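Home | Shop | Trays & Boxes | Chopsticks | FAQ | Cart (0)

Votari Desk Lunch: Your Questions, Answered With Some Patience

A chopstick tray is a long, narrow thing you put chopsticks in. We get a surprising amount of mail about it. 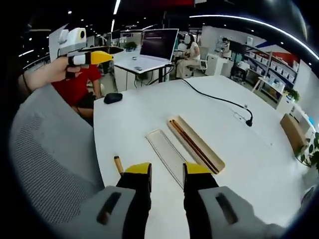
Do I need a tray at all?

No. You can lay your chopsticks on the bare table, where the crumbs are. Plenty of people do, and then they write to us.

Which tray should I get, clear or tan?

The clear one is easy to check for dried soy sauce. It is also easy to lose on a white table, and we have replaced several that were sat on. The tan one hides small stains and shows large ones. They do the same job.

Are chopsticks included?

One pair with the tan tray. The clear tray comes with nothing, and the price reflects that. If your order number starts with 3134, you bought the old June set and should have received two pairs. Write to us and we'll send the other one.

Can I use it on my work desk?

That's where most of them end up, somewhere between the mouse and whatever cable is crossing the desk that day. Leave yourself some elbow room. Noodles travel farther than you'd think, and a mouse is no fun to clean.

Which way do the chopsticks go?

Side by side, lengthwise. Berkay Ertürk, who packs our orders, insists the tips should all point the same way. A customer once wrote him 400 words in favor of alternating them. He read the whole thing and has not changed his mind.

Can they go in the dishwasher?

Clear tray, yes, top rack. Tan tray, no. Wipe it with a damp cloth and let it dry standing up. Dark chopsticks will fade in the dishwasher, slowly, and then you'll have brown chopsticks of a different brown.

Will it hold forks?

It will. We'd rather not know.

What about the box it came in?

Keep it until you're sure you like the tray. Returns need the original cardboard box. After that it's yours, and so is the job of flattening it.

When do you ship?

Every Wednesday. Asking on Thursday does not move Wednesday closer.

141 shares | 9 comments

Contact Votari | Shipping | Returns | © Votari | Back to top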